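4.2 The bag as a household object

When we began visiting families in Brurdale, we expected the school bag to be a minor character in our account of the morning. Our interview guide gave it a single question, tucked between breakfast and shoes, and it was Hala Belkadi, going patiently through the first transcripts in April, who noticed how often parents came back to it on their own. They spoke of it fondly, and with some exasperation too, as something that had to be filled, emptied, searched, aired and now and then rescued from under a bed. Of the 1,816 remarks we eventually coded across the 69 households, a generous share had to do with what belonged in the bag and who got to say so.

We should explain what we mean by packing, as the word covered a good deal more in these homes than putting things into a bag. For most parents it started the evening before, with a lunch box left to drain by the sink or a form propped against the fruit bowl where somebody would be sure to see it. Children, on the other hand, tended to use the word only for the last few minutes, when the zipper was pulled and the straps were sorted out. A good many small quarrels came down to this difference (a parent asking "Have you packed?" and a child answering, quite truthfully by their own lights, that there was plenty of time). Figure 3 shows a backpack and a soft toy on a table, the two kinds of object that our families talked about most warmly.

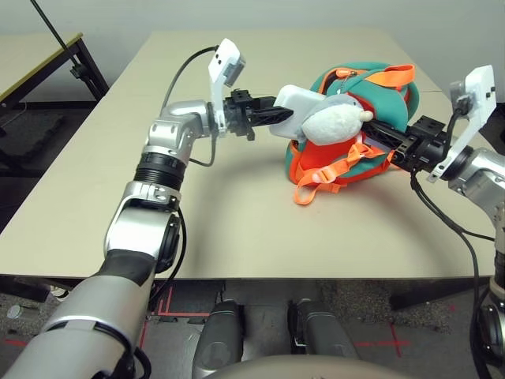 Figure 3. Teal and orange backpack with a white plush toy against its front.

The toys deserve a few paragraphs of their own, and we hope the reader will bear with us. Under the scheme proposed by Lamduan Yensuk, which we have borrowed gratefully and bent a little, items are sorted into those required by the school and those brought from home by choice. A plush animal falls plainly into the second group, and yet parents very often described it in the language of the first. One mother told us that the rabbit "has to go in before the lunch, or we start again." Another kept 2 nearly identical bears in rotation so that one could be washed, an arrangement her son knew all about and had approved.

Size mattered here more than we had guessed. A soft toy gives when it is squeezed, and children were wonderfully inventive in making use of this, pushing an ear down beside a water bottle or folding a tail under a folder. Where the bag was truly full, the toy traveled under an arm as far as the school gate and was handed back to the parent there, sometimes with instructions for its day. Koen Peeters, who carried out most of the visits, came to treat this handing back as the real end of packing, and we have followed him in the timelines given in Section 5.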